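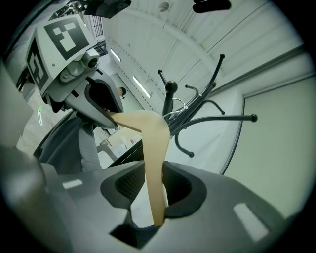 3.2 Building and using the hand-held grippers

The grippers were built in a shared workshop in Tramdale, which rents bench space by the month and has no machine shop of its own. Everything that could not be bought was printed on the two machines there. The shell was drawn by Minoru Tanabe and went through three versions. The first cracked along the screw holes when the fingers were closed hard. The second held, but it was heavy at the front and tired the wrist. The third moves the battery back behind the handle, and all results in this paper were collected with it.

Each operator holds one gripper in each hand and carries out the task directly, with no robot present. A camera on each gripper records the work through a wide lens. The square markers on the outside of the shell let us recover the position of one gripper as seen from the other, and we use this as a check on the tracked paths. When the two estimates differed by more than 20 mm for longer than half a second, the recording was dropped.

Finger pads were the part we replaced most often. Smooth pads let round or varnished objects turn in the grip, most of all when they were held near one end. A softer pad fixed this but wore through at the corners. The pads were glued at first and later screwed on, so that a worn pair could be changed at the bench between recordings.

3.3 Tasks

We chose household tasks that need both hands and leave room for small mistakes. The hanger task is typical. The operator picks up a clothes hanger, passes it from one gripper to the other or holds it in both, turns it to the wanted angle, and brings it to a coat rack. It is harder than it sounds with parallel fingers. Force applied at one end of a hanger shifts the other end by a wide margin, and when both grippers hold it their paths have to agree closely or one of them slips. The hooks of a rack also point in several directions, so the approach cannot be the same each time.

Operators were told to work at a normal pace and to keep going after a slip if the object could be recovered. Izzati Hidayat and Wahyudi Liem did most of the recording, with sessions starting in February. Suryani Raju reviewed the files and marked the start and end of each attempt by hand.

After review, 338 attempts at the hanger task were kept. Most of the rejected ones failed the marker check described in Section 3.2, usually when a sleeve or the object itself covered a marker during the turn. A smaller group was dropped for lost video. We did not remove attempts for being slow or clumsy, and we return to the effect of this choice in Section 5.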